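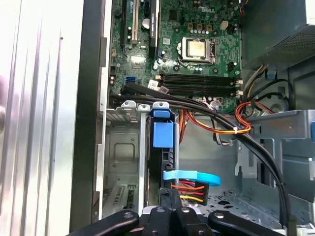

Open Dell tower on its side, gripper closed next to the drive bay cabling.

Equipment > Robots > Buying and budgeting > Teardown cell FAQ

Teardown cell: what to buy, what to budget
By the Astora purchasing desk
November 2021
14 shares | 6 comments

Questions we keep getting from sites that want a cell like the one at Merano. Quick answers, will tidy up later.

What does the cell do?
Desktop PCs. Side panel off by hand, then the arm works on cables, memory, drives, cards. Boards go to a separate bin. No laptops, no monitors.

How much for the whole thing?
Plan on 68 thousand dollars for one station. Arm, gripper, wrist camera, table, guarding, install. Freight is extra. So is electrical work if you don't have a free circuit.

Can we buy just the arm and do the rest ourselves?
You can. Two sites did. Both ended up ordering the table and guarding from us anyway and paid freight twice.

Which gripper?
The two-finger one with textured tips. Part 2603 on the Venlow order form. Smooth tips are cheaper – don't. Cable ends are small and crowded in a tower, ribbon cable and power leads are right on top of each other, and you want the grip.

Do we need a spare gripper?
Yes, one per site. Not one per station. Put it on the first order, lead time on a single unit is awful.

How often do fingertips get changed?
Every 2000 cycles on the Merano schedule. Budget almost 700 dollars a year per station for tips. Goes under consumables, not maintenence. Finance will send it back otherwise.

Is the wrist camera included?
In the full station yes. Arm only, no. Check line 4 of the quote.

Does it handle every brand of tower?
No. Each case layout has to be set up. Latches, drive cages and cable runs are all in different places. Look at what you recieve most and start with one or two models. Setup hours are quoted per model so a mixed pallet gets expensive fast.

Do we clear the loose wiring first?
Depends on the model. Power supply bundles hanging over the board slow things down. If your people already have the panel off, moving the big bundle aside takes a few seconds. Put that labor in the plan.

How much floor space?
Station plus a pallet on each side. Leave room to open the guard door all the way. Lý had to move a rack after install – measure with the door open.

Who removes the coin cell battery?
A person. Same for anything swollen or leaking. That bench is not in the station price.

Lease or buy?
One shift, buy. If you're not sure about volume, lease for the first year. Lease covers arm and controller only. Gripper, tips, and table are always a purchase.

What about training?
Two operators included. More can be added, ask before the quote is final, adding them later is a seperate PO.

We got a quote in August, is it still good?
No. Ask for a new one. Freight line changed.

What do you need from us for a quote?
List of tower models with rough volumes, floor drawing, voltage, ceiling height, shipping address with dock info. Pictures of one opened unit per model help a lot. Send it all in one email please.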